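Home Contents Chapter 7 Glossary Teacher Notes

Chapter 7
Can a Machine Do the Chores Yet?

Ask a room full of engineers which household job they would hand over first and you'll get a lively argument. Laundry usually wins, with wiping up close behind. Both seem simple, and both have kept clever people busy for years – that's what makes this such a fun chapter to begin!

Take a spill and a towel. You grab the cloth without looking, bunch it up however you like, press, wipe and check. A machine has to work out where the cloth ends, which bit to pinch, and what shape it will take once it leaves the table.

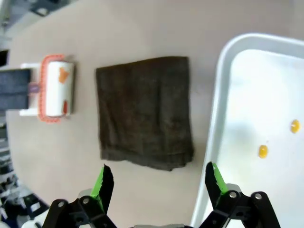 Tehrani disagrees with starting here at all, and argues that a dishwasher already does a chore better than most of us, so the honest answer to the chapter's question was yes, decades ago, provided you let the machine choose the method.

It's a fair point, and we'll come back to it in Section 3. A dishwasher gets its own sealed box, though, and the colour of your kitchen or the clutter on the bench makes no difference to it. Out in the open, cloth is the great troublemaker. It flops, folds over itself and hides its own corners.

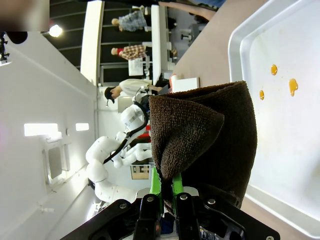

Rigid things such as mugs and blocks keep their shape when you lift them, so a program can plan the whole move in advance. With fabric the plan has to be revised all the way through, and judging whether a surface is clean enough is a separate problem again. Keep both in mind as you try Activity 12, where you'll write instructions for wiping a tray and a classmate will follow them to the letter.

2181 views 12 comments

We use cookies to remember your place in the book. Accept Manage settings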